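Chapter 3
Floors

Most people believe they know their floor. They have walked on it for years, after all, usually while looking at something else. Maiara Camargo kept a cleaning diary for her rented rooms in Randdale and found that she had mopped the same clear strip 18 times by September without once moving the armchair.

This chapter deals with the rest of the floor: the corners, the edges, and the parts with things standing over them. Before you start, get down low and look. Your knees may object. Note what needs lifting, what can slide, and what has been there so long that it counts as a wall.
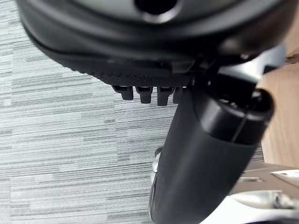 Figure 3.1 A floor glimpsed through narrow gaps.

Keep your notes for the exercise on sweeping order.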